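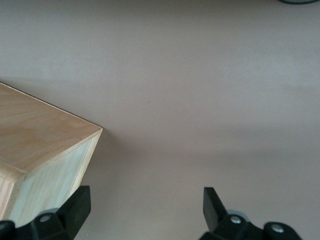

Wrist cam, gripper open next to the wooden box.

26/01/2023

OK, budget day. I've been putting this off since December and the form is due before the weekend, so I'm writing it all out in one place while the arms are up and I can look at the thing I'm asking money for.

The number we have to live inside is 3,928 for the whole half year. That's parts, consumables and anything for the bench, with no separate pot for repairs this time (I asked twice). The Groslow money is a different line and can only go to travel, so please stop suggesting it, past me included.

Fingers first. I want spare pairs of finger pads on the shelf before we do another long run of drawer work. Pulling on a thin wire handle is a very different job from picking up blocks, and I'd much rather have spares sitting in a bag than lose a week to shipping. Van der Linden quoted 200 a pair, and I think that's steep for what it is. Plasano will do a printed version for a lot less but they want an order of at least ten, and we'd be swimming in them. My plan is 2 pairs from Van der Linden now, then try one Plasano sample if they'll send it for free. They might! They were pretty friendly on the phone.

Cables. Every time I walk past the front of the bench I think the same thing, so it goes in the budget: proper cable trays, labels, a big bag of hook and loop straps, and a couple of longer leads so things can run along the back in one bundle. Cheap stuff, but it adds up, and it always gets cut first when we're over. Not this time. I'm writing it in second, right under the fingers, so it has to be crossed out by somebody looking me in the eye. 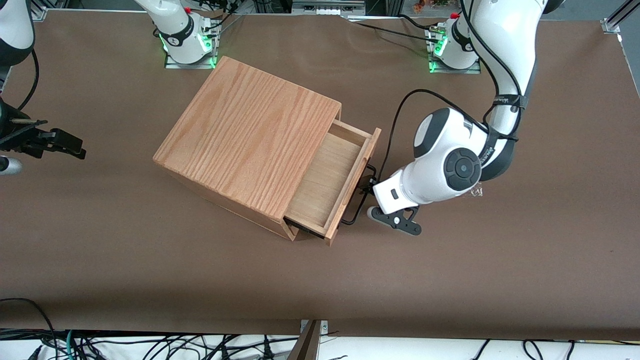
Then there's furniture, by which I mean things with drawers and doors. We've got the one little cabinet and I'm very fond of it, but if we only ever practice on that one we'll end up with a setup that opens exactly one drawer in the world. I'd like four or five more, all different: a knob, a recessed pull, something with a stiff slide, something too big to shove around with one arm. The Gellatero catalog has a line of small desk cabinets that look about right. Shipping is the ugly part, almost as much as the cabinets. I'm going to check the thrift store on Saturday first, and if I come back with a spice rack and a jewelry box, that's science.

Also worth pricing: some way of holding the cabinet down. Options I came up with over coffee are a non-slip mat, a couple of toggle clamps, or a plate under it that bolts to the table. The mat is nearly free, so mat first. I don't love clamps because they get in the way of the fingers on one side and then you're planning around the clamp forever. The plate needs machine shop time, and they're booked out pretty far.

Table covering: one more roll. I like the plain brown, it keeps glare down and I don't have to think about it.

Now the big one. I'd love to put 1,000 aside for a replacement wrist camera, mount and lead included. The ones we have are fine today. But they ride right down by the fingers all day long, and if one quits in the middle of a collection we're stuck with half a data set that doesn't match the other half. I know a spare that sits in a box looks bad on a spreadsheet. I'm still asking. If I have to give something up for it, I'll trim the cabinets down to two and lean harder on the thrift store.

Not asking for this round: a second workstation, new base plates, the fancy force sensor everybody saw in that demo. The sensor alone would eat everything and then some, and we haven't got a task yet that really needs it.

To do before I send the form:
get the Van der Linden quote in writing, with shipping
ask Plasano about the sample
measure the back of the bench for trays (I guessed last time and guessed short)
find out if the camera can be split over two quarters
check what's left on the old consumables line, there may be a little

Form's open in the other window. Lunch, then numbers.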